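Home About Tidying Letters Contact

The round table, again

If you have been reading along since February you will know that the round table and I have a complicated friendship. We bought it because it was large and friendly and everybody could sit around it without anyone getting stuck at the head, and all of that has been true. What I hadn't thought about is that a round table has no corners, and I am a person who puts things in corners.

My desk at the old place had four of them and every one had a job. Paper went back left, pens went back right, and I could find things in the dark. Now I put a thing down and it sort of drifts toward the middle with all the other things (I know it doesn't really drift, Ankit, you can stop writing to me about it) and by late afternoon I'm hunting for my glasses again.

So I've been trying something. The mouse pad goes down first, right in front of wherever I'm sitting, and nothing else is allowed on it except the mouse. It's the black one shaped a bit like a flower, with the scalloped edge, and I am far fonder of it than a grown woman ought to be. Everything else has to arrange itself beyond that, glasses and remote and papers and all, with the notebook off to the right and the blue binders toward the back where I can ignore them until I'm ready. 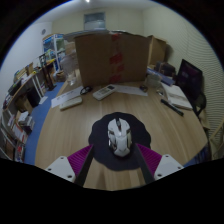
Does a mouse pad even matter on a wooden table? Mostly for the table's sake, I'd say, as grit under a mouse can dull a finish over the years, and a soft pad is kinder to your wrist too.

Birthe wrote to say that she clears her own table completely every evening, down to the bare wood, and I admire that very much – I also know I would last 11 days. What I can manage is one sweep before supper. Loose sheets go inside the notebook, the marker gets its cap checked, and any drinking glass goes back to the kitchen even if I swear I'm going to fill it again. The remote can stay. I gave up on the remote a long time ago!

Next I want to go through those binders properly. There are letters in there from two apartments ago, and a warranty for a kettle we no longer own, and I'd like to get it all down to one binder before my sister comes to stay and needs somewhere to put her elbows.

646 views 11 comments 4 shares

Recent posts
The drawer under the phone
Wumpini's trick for folding fitted sheets
What I kept from the hall closet
A kinder way to sort old mail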